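Hands First: Inside the Demonstration Room at Unumov

The lead trainer at Unumov starts talking before the coffee is poured. "You have to feel it," she says. "I can tell you how to pick up a disc for an hour, and then you pick one up and you've told the machine more in three seconds."

Her project, Meredith, is a small one, with nine people in a Wirville workshop. They show robots everyday tabletop tasks by doing those tasks themselves, with a gripper tool in hand and a camera riding along on it.
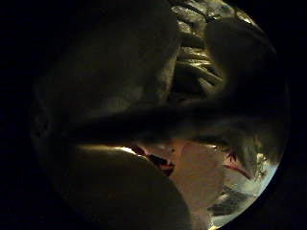 Teaching by hand suits her, she says, and she lights up when she gets to the awkward parts. Fingers are her favorite subject. Curled in close, they put most of a view in deep shadow, and what's left is a few gaps with something crumpled and shiny catching the light. "People want to throw those moments out," she says. "I love them! A robot is going to get its own view blocked all day long, so let it learn from ours."

She spent two years on remote control before this, at a firm called Bratton, driving an arm from a desk in the next room. She still defends it – for heavy things, or hot things, she'd go back to the joysticks tomorrow. But a new person there needed weeks to get smooth, and here they're giving decent demonstrations by lunch. 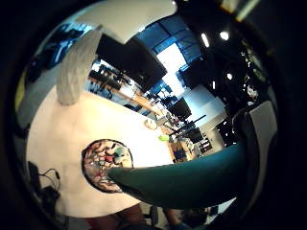
How many times do you have to show it the same thing?

"For a simple pick and place, we started getting good results at around 23," she says. "Then you move the table a little and find out what it really learned. So we change something every time now, the height, the angle, who's doing it."

She'd like to try cloth next. Folding, mostly, and maybe buttons if the team will put up with it. They've been arguing over which shirt to begin with since September.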